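How a Small Church Chooses Its Pastor: A Report on Two Congregations in Rerkville

Final project report, Religion and Community Life
Hermine Ruchti

1. Why I picked this topic

I grew up going to church with my grandmother, and when I was eleven our pastor left and it took almost two years to find a new one. I remember the adults whispering over the coffee urn and my grandmother coming home from meetings with her coat still on, too worked up to sit down. So when we were asked to choose a question about how religious groups govern themselves, I knew pretty quickly what I wanted mine to be. Who gets to say yes to a pastor, and how do the people in the pews find out what is going on?

Rerkville has a good number of churches for a town of 4,000, and two of them were kind enough to let me in. Zadby Chapel calls its own pastor and answers to no one outside the building. Detanura Church belongs to a regional conference, and a conference minister sends it a short list of names. Both had been through a search recently enough that people still had feelings about it (they certainly did!).

2. How I went about it

I sat in on one members' meeting at each church, read whatever minutes I was given, and talked with people afterward for as long as they would put up with me. My project partner, Nia Craddock, handled the paper survey, which we left on the table by the door in December with a shoebox to drop it in. We got 133 back from the two churches together, which was far more than either of us had hoped for. I typed up the interviews and Nia sorted the survey answers, and then we traded and checked each other's work.
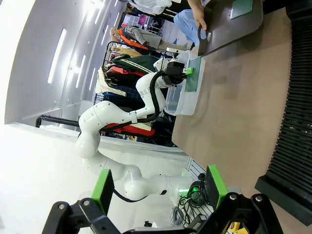 Two things slowed us down. The first was that the word "call" means one thing at Zadby and something a little different at Detanura, and we had used it all over the survey without thinking. At Zadby it means the vote itself. At Detanura people use it for the whole stretch from the first prayer meeting to the installation service. We ended up setting question 6 aside entirely. The second was that I am slow at transcribing, and I apologize again to Nia for that.

3. What we found

Zadby's bylaws ask for a two-thirds vote of members present, after a weekend when the candidate preaches and eats with everybody. People there were proud of this, though several told me the weekend felt rushed, and one older man said he had voted yes mostly on the strength of a good sermon and a pleasant lunch.

At Detanura the names come from outside, and I had expected more grumbling. Most people I spoke with liked having somebody else check references. What bothered them was the quiet. For months they heard only that "the process was continuing," and a few families drifted off to Entili Fellowship across the river while they waited.

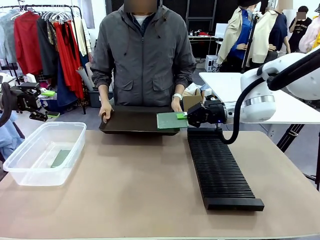
Figure 2. Person holding a tray at the table, with a green circuit board at one end.

4. What I make of it

I went in thinking the vote was the important part, and I have come out thinking much more about the months before it. Members at both churches wanted regular news, even dull news. If I had another semester I would look at the letters each church sent out during its search and see how often they went.

5. Thanks

To both congregations, for the pie as well as the minutes.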